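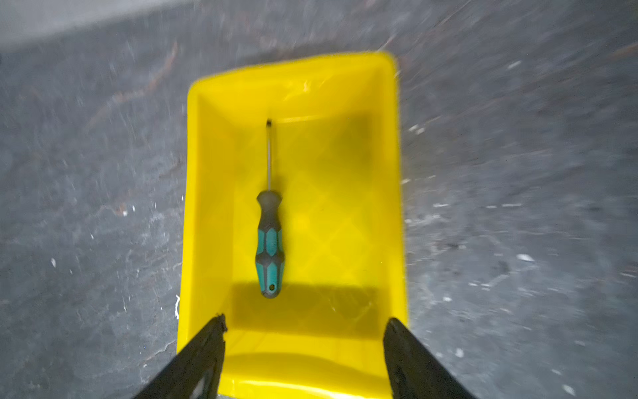 4. Setting up the incident log at a patrol base

6 min read

This section covers the first set-up of the Plorkum incident log at a ceasefire monitoring base. It assumes that the laptop has already been issued by the mission office in Trernier and that the base has a working satellite or mobile link. For shared logs between two or more bases, read section 5 as well.

You will need:

- the base code and the activation key (sent separately)
- the patrol roster for the current week
- the map pack for your sector
- the name of the duty officer who will approve reports

4.1 Creating the base record

1. Start the laptop and log in with the account marked "Base admin". Do not use a patrol account.
2. Open Plorkum and choose New base.
3. Type the base code. Codes are case sensitive.
4. Type the activation key when asked. The key works once. If it is refused, write to the mission office for a new one and leave the window open.
5. Set the clock to local time. The log stores every entry in UTC and shows local time on screen.
6. Choose the sector from the list and press Save.

Note: The base code appears on every report that leaves the laptop. It cannot be changed later without closing the record and starting again.

4.2 Loading the map pack

1. Copy the map pack to the laptop from the issued memory stick.
2. In Plorkum, choose Maps, then Add pack.
3. Wait for the check to finish. The Bachmann sector pack holds 1,998 map squares and takes longer than the others.
4. Open the map and find your own base. Compare the grid reference with the one on the base notice board.
5. If the two do not match, remove the pack and load it again. If they still do not match, stop and report it.

CAUTION: Do not enter incidents against an unchecked map. A wrong grid reference can place shelling or movement of vehicles on the other side of the contact line.

4.3 Adding patrols and observers

1. Choose People, then Add observer.
2. Enter the name as it appears on the mission card.
3. Give each observer a role: Patrol leader, Observer or Interpreter. Interpreters can read entries but cannot file them.
4. Choose Patrols and add each patrol from the roster.
5. Drag the observers into their patrol. Every patrol must have one leader before it can be saved.
6. Enter the duty officer under Approval. A duty officer cannot approve entries from a patrol he or she was on.

4.4 Filing a test entry

1. Log in as a patrol leader.
2. Choose New entry and tick Test.
3. Set the type to Explosion, heard. Leave the calibre field empty.
4. Enter a direction in degrees and a distance of 817 metres.
5. Under Source, choose Heard by patrol. The other choices are Seen by patrol, Camera, and Told to patrol.
6. Press File. The entry should appear in the duty officer's list within 60 seconds.
7. Log in as the duty officer, open the entry and press Reject. Test entries are removed at midnight UTC.

Note: "Told to patrol" entries need a second source before they are counted in the daily report. Statements from either side's military liaison fall under this heading, including written ones.

4.5 Changes in this version

The limit on entries per base has been raised to 3,338. After that, older entries move to the archive and can be searched but not edited. The Gitik checkpoint list is now part of the map pack and no longer has to be loaded by hand. Bases set up before 11/04/2018 should delete the old list under Maps, Extras.

4.6 If something goes wrong

Entry stays on "Waiting": check the link, then press Send again. Do not file the entry a second time.

Duty officer's list is empty: check that the officer is entered under Approval and has logged in at least once.

Patrol cannot be saved: look for a missing leader.

For account problems write to Seul-gi Kwon at the mission office. Questions on wording and incident types go to Roald Eklund, reporting desk.

2 comments | 5 shares

Contact | Copyright Plorkum user guides | Back to top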